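카브레라 식용유 공장 견학기: 병 하나에 들어가는 것들

그랄론 시내에서 버스를 타고 강을 한 번 건너면 기름 냄새가 먼저 마중을 나옵니다. 볶은 참깨처럼 진한 냄새는 아니고, 갓 구운 빵 옆에 풀을 한 움큼 놓아둔 것 같은 냄새예요. 버스에서 내리자마자 다들 코를 킁킁거리기 시작했습니다. 이번에 다녀온 곳은 해바라기유와 유채유, 올리브유를 함께 다루는 카브레라 제유 공장입니다. 일 년에 한 번 여는 공개일에 맞춰 신청했고, 우리 모임에서는 17명이 갔습니다. 신청이 열린 날 오전에 자리가 다 찼다는 이야기를 나중에 들었는데, 미리 알람을 맞춰 둔 분께 큰절이라도 올리고 싶네요!

정문에서 방문증을 받고 나면 머리망과 덧신을 줍니다. 안경 쓴 사람은 안경 줄까지 걸어야 합니다. 반지와 귀걸이는 작은 봉투에 넣어 보관함에 맡기는데, 저는 반지가 안 빠져서 장갑을 한 겹 더 꼈습니다. 안내는 생산관리 쪽의 니콜라 페트코프 씨가 맡아 주셨습니다. 목소리가 크고 걸음이 빨라서 뒤쪽 사람들은 거의 뛰어다녔어요. 그래도 질문이 나오면 꼭 멈춰 서서 끝까지 답해 주셨습니다.

첫 순서는 원료 창고였습니다. 해바라기씨가 산처럼 쌓여 있는데, 생각보다 훨씬 조용한 공간입니다. 씨앗이 소리를 다 먹어 버리는 느낌이랄까요. 수분이 많으면 받지 않고 돌려보낸다고 해서, 한 줌 집어 깨물어 보게 해 주셨습니다. 잘 마른 씨는 딱 하고 부러지고 덜 마른 씨는 눌립니다. 말로 들었을 때는 그런가 보다 했는데 직접 깨물어 보니 차이가 확실했습니다.
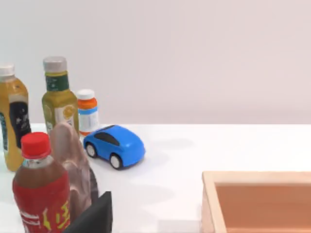
그랄론 식문화탐방회 · 견학기록팀

압착실로 넘어가면 갑자기 시끄러워집니다. 여기서는 귀마개를 끼고 손짓으로만 설명을 들었습니다. 씨앗이 나사처럼 생긴 축을 타고 들어가서 한쪽으로는 기름이, 다른 쪽으로는 납작한 깻묵이 나옵니다. 갓 나온 기름은 탁하고 색도 진합니다. 평소 부엌에서 보는 노란 기름은 여기서 가라앉히고 거르는 과정을 몇 번이나 더 거친 모습이라고 해요. 여과포를 갈아 끼우는 모습도 보았는데, 두 분이 말 한마디 없이 손발을 맞추는 게 정말 멋졌습니다. 깻묵은 근처 목장에서 사료로 가져간답니다. 만져 보니 따끈하고, 부서지면서 고소한 가루가 손에 남았습니다.

제가 제일 기대했던 곳은 시음실입니다! 긴 탁자에 둘러앉아 작은 잔을 하나씩 받고, 손바닥으로 잔을 감싸 데운 다음 뚜껑을 열어 향부터 맡습니다. 관능평가를 담당하는 라드카 주판 씨가 순서를 알려 주셨어요. 첫째 잔은 갓 짠 것, 둘째 잔은 한 해 묵은 것, 셋째 잔은 일부러 볕에 내놓은 것이었습니다. 셋째 잔에서는 다 같이 얼굴을 찌푸렸습니다. 크레용 냄새, 오래된 땅콩 냄새, 젖은 종이 상자 냄새까지 별별 표현이 다 나왔고요. 주판 씨 말로는 훈련받은 평가원들도 처음에는 다들 크레용을 떠올린다고 합니다. 괜히 어깨가 으쓱했습니다.

올리브유는 따로 평가했습니다. 목 뒤가 칼칼해지는 느낌이 있으면 좋은 신호라고 하더군요. 저는 매운 게 결점인 줄로만 알고 늘 순한 것만 골라 샀는데, 집에 있는 병을 다시 보게 생겼습니다. 입을 헹굴 때는 물보다 사과 한 조각이 낫다는 것도 배웠습니다. 풋사과를 얇게 썰어 내주셨는데 기름보다 사과를 더 많이 드신 분이 계십니다. (누군지는 적지 않겠습니다.)

점심은 구내식당에서 먹었습니다. 렌틸콩 수프와 구운 가지, 그리고 그날 짠 기름을 듬뿍 뿌린 빵이 나왔습니다. 빵을 두 번 더 받아 왔어요. 식당 벽에는 예전 공장 사진이 연도순으로 걸려 있었는데, 마차에 나무통을 싣던 시절부터 철길이 들어오던 때까지 한참을 들여다보았습니다. 옆자리에 앉은 정비 담당 스타브로스 블라호우 씨는 이 철길로 가르나브게이트 항구까지 기름통을 실어 보내던 때를 기억한다고 하셨습니다. 지금은 선로 위에 풀이 자랐고, 끝부분만 자전거길로 쓰고 있습니다.
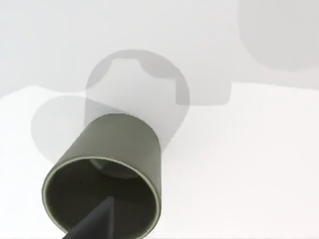 그랄론 식문화탐방회 · 견학기록팀

오후에는 충전 라인을 보았습니다. 유리창 너머로 내려다보는 구조라 전체 흐름이 한눈에 들어옵니다. 용기를 씻어 말리고, 기름을 채우고, 마개를 닫고, 라벨을 붙이는 순서입니다. 이날은 915밀리리터짜리를 채우고 있었습니다. 왜 딱 1리터가 아니냐고 물었더니, 무게를 기준으로 담던 옛 거래 관행이 남은 것이라고 합니다. 기름은 물보다 가벼워서 무게로 맞추면 부피가 어중간하게 나온다는 설명을 듣고 몇몇 분이 수첩에 열심히 계산을 하셨습니다. 저는 계산은 포기하고 기름이 차오르는 것만 구경했어요. 거품 없이 매끈하게 올라오는 모습은 하루 종일 봐도 안 질릴 것 같습니다.

품질실에서는 샤흐람 야즈다니 씨가 보관 시험 선반을 보여 주셨습니다. 같은 날 담은 기름을 투명한 유리, 짙은 유리, 플라스틱, 양철통에 나누어 두고 주기적으로 꺼내 산패 정도를 잰다고 합니다. 선반에는 약 1000개의 시료가 날짜별로 서 있었습니다. 집에서는 가스레인지 옆에 기름병을 두지 말라는 당부를 세 번쯤 하셨고, 그때마다 우리 쪽에서 뜨끔한 얼굴이 여럿 보였습니다. 개봉한 뒤에는 찬장 안쪽처럼 어둡고 서늘한 곳에 두고, 큰 통을 샀다면 작은 병에 덜어 쓰는 것이 좋다고 합니다. 병을 다시 쓸 때는 남은 기름에 새 기름을 부으면 안 됩니다. 반드시 씻고 바짝 말린 다음 담으라고 하셨어요.

질의응답 시간은 예정보다 훨씬 길어졌습니다. 냉장고에 넣은 올리브유가 뿌옇게 굳는 것은 상한 것인지(아니랍니다), 튀김에 쓴 기름은 몇 번까지 괜찮은지(횟수보다 색과 냄새를 보라고 합니다), 냉압착이라는 말은 정확히 몇 도를 뜻하는지 같은 질문이 나왔습니다. 마지막 질문은 나라와 제품마다 기준이 달라서 설명이 꽤 길었고, 저는 절반쯤만 알아들었습니다. 이 부분은 메모를 꼼꼼히 하신 분이 다음 모임 때 정리해 주시기로 했습니다.

나오는 길에 매점에 들렀습니다. 지네크라는 이름의 마늘 절임 오일이 제일 먼저 동났고, 저는 100밀리리터짜리 작은 유채유를 두 병 샀습니다. 향이 순해서 나물 무칠 때 써 볼 생각입니다. 참기름과 반씩 섞어도 괜찮을 것 같고요. 깻묵을 넣어 구운 과자도 파는데 버스 안에서 이미 다 먹어 버려서 가족에게 줄 것이 없네요.

다음에 가실 분들을 위해 몇 가지 적어 둡니다. 압착실은 더우니 겉옷은 벗기 쉬운 것으로 입으세요. 시음 전에는 커피와 껌을 피해 달라고 합니다. 향수도 안 됩니다. 계단이 많고 발판이 철망이라 굽 있는 신발로는 들어갈 수 없습니다. 공장 앞 정류장은 오후에 버스가 드문드문 오니 돌아가는 시간표를 미리 찍어 두시고요.

다음 탐방은 4월로 잡고 있습니다. 후보는 가르나브게이트의 소금 창고와 강 상류의 식초 양조장인데, 의견이 반반이라 모임 때 손을 들어 정하겠습니다. 저는 식초에 한 표입니다!

작성일 2023년 11월 22일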